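Search this site... Search Go

Rover notes from the Pludham shared workshop

Nov 28, 2019

So the rover drives itself now! Not far, and not with much dignity, but it does it without anyone holding the radio, and I have been unbearable to live with ever since. For those of you who only open this newsletter for the laser cutter schedule (it's further down, I promise), the rover is the four-wheeled thing that has been sitting under the back bench since spring with a sign on it saying DO NOT UNPLUG. It's a path follower. You put it at one end of a track, tell it to go, and it's supposed to stay on the track until it gets to the other end. I started it in my garage and moved it to the shop when I ran out of garage.

Most of this fall went into the drive train. I had bought a pair of small gear motors that were fine on the shop floor and hopeless on anything rougher, and I spent far too long blaming the code. Hervé Gaillard picked the thing up, turned one wheel with his thumb, and asked me how much play I thought was normal in a gearbox. Not that much, as we learned when I opened it up and a tooth fell out on the mat. The new motors are slower and a good deal heavier, and they run on 24 volts, so the battery tray had to be redone too. I cut the new one out of scrap aluminum and it's ugly and I love it. If anyone is wondering where the good deburring tool went, it's back on its hook as of last night. Sorry.

Then the wiring. I'd used thin wire for the motor leads (I know, I know) and they got warm enough that the heat shrink smelled. Zubaida Afridi went through the whole harness with me one evening, and we pulled out every connector I had crimped with pliers and did them again with the real crimper. She also talked me into a big red stop button on top, wired so it cuts the motor power directly and doesn't ask the computer's opinion. I put it on mostly to be polite. I have hit it 12 times since then, so please take her class when it comes around.

The part I'd been dreading was the software, and that's where the gravel comes in. On the shop floor I had it following a strip of blue tape, and it was so good at that I got cocky. Tape has two clean edges and one color. A real path has stones that wander off into the grass and grass that wanders onto the stones, and at the end of the season everything out there is pretty much the same shade of tan. 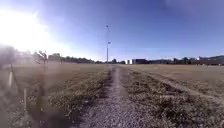
Mireille Rey

I mean, look at that gravel. To you and me it's plainly a path, it goes straight off toward the little white building and you'd have to work at it to get lost. But the field on both sides is dry and pale, and my first program, which just hunted for the lightest pixels and steered for the middle of them, thought dead grass was a wonderful place to drive. What saved me are the darker strips running along both sides of the stones. Once I quit looking for the path and started looking for those two dark bands, with the rover aiming between them, it settled right down. I was so pleased I made my husband come out and look at a graph.

The other headache is glare. With the sun up in the left corner like that, the whole left side goes milky, and the left band gets a lot harder to pick out than the right one. The rover would lose it, decide the path had suddenly gotten very wide, and drift over to fill the space. Right now I handle it with a dumb rule: if one side goes missing, follow the side you've still got and stay the same distance from it as a second ago. It works better than it deserves to. A little hood for the lens is next, probably printed in black, probably by me at some silly hour, so if you see a job called HAT in the printer queue, please let it finish.

There's also the crown in the middle. The gravel is a bit higher there and slopes away on each side, and it's loose, so whenever the rover gets off center it wants to slide farther off center. I cranked up the steering to fight that and ended up with a rover that wagged like a happy dog. Wakana Yoshida, who is far more patient than I am, sat down with the log and got me to change one number at a time and write down what it did. What a concept. We landed on gentler steering and a slower top speed, and the wagging is almost gone.

Best run so far is 400 feet with no hands, walking along behind it with my finger over the button. I'd like to do the same distance twice in a row before I brag any more than I already have.

Things I could use, if you have them lying in a drawer: 2 knobby wheels with a hex hub (mine are getting bald on the inside edge), a short length of cable sleeve, and somebody who understands wheel encoders and likes cookies. I've read the same page on encoders so many times and it slides right off me.

I'm at the back bench most evenings in December and the rover will be up on blocks with its lid off, so come poke at it. Just check the red button before you put your fingers near the wheels. Fabrice Joly has already asked if it can pull a sled, and I said no, and then I went and measured the rear bumper for a hitch.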